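Imley parish to mark harvest with extended programme of services

July 30, 2023

The Parochial Church Council of Imley has approved the programme of worship for the autumn, beginning with the Harvest Festival in September. The Sunday morning service will be held at 10:00 AM, as at present, and evening prayer will continue at 6:00 PM throughout the season.

The harvest service will be led by the Reverend Kai Stüber and will be followed by a shared lunch in the parish hall. Families attending are invited to bring tinned and dried goods, which will be placed before the altar during the first hymn and passed afterwards to the Ukard food bank. Fresh produce may be left in the church porch on the day before the service, between 2:00 PM and 4:30 PM. The parish regrets that it cannot accept chilled or home-cooked items.

Morning worship will be sung by the choirs of Imley and Serrano, which are joining for the occasion. Rehearsals will take place in the chancel on 2 evenings before the festival, and new singers are welcome at either of them. Those who read music and those who do not are equally encouraged to attend. Copies of the anthem may be collected from the parish office.

The Council has also agreed that the collection taken at the harvest service will be divided between the food bank and the parish bedding appeal. The appeal was opened last winter with support from the Wernadent Trust and supplies bedspreads, blankets and sheets to households moving into new accommodation in the area. It received 400 items in its first months. A further 100 are sought before the colder weather. Donations should be clean, in good repair and folded, and may be handed in at the hall on any weekday morning.

During the same period the 8:00 AM said Communion will move from the main church to the side chapel while the heating is renewed. The chapel has level access from the north path. Worshippers who use the hearing loop should note that the equipment in the chapel is portable and should ask a churchwarden for a receiver on arrival.

Baptism preparation will resume after the harvest weekend and will run for 8 weeks. Parents and godparents are asked to attend at least the first and last meetings. Enquiries about baptisms, weddings and the reading of banns should be made in writing to the parish office.

Large-print orders of service will be available at all services listed. Parking at the hall is limited, and visitors are asked to leave the spaces nearest the door for Blue Badge holders. The full programme is displayed on the church noticeboard and will be included in the next parish magazine. 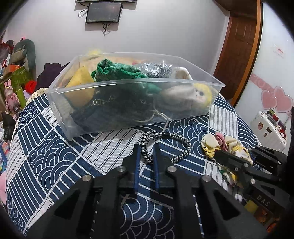 A blue and white patterned bedspread.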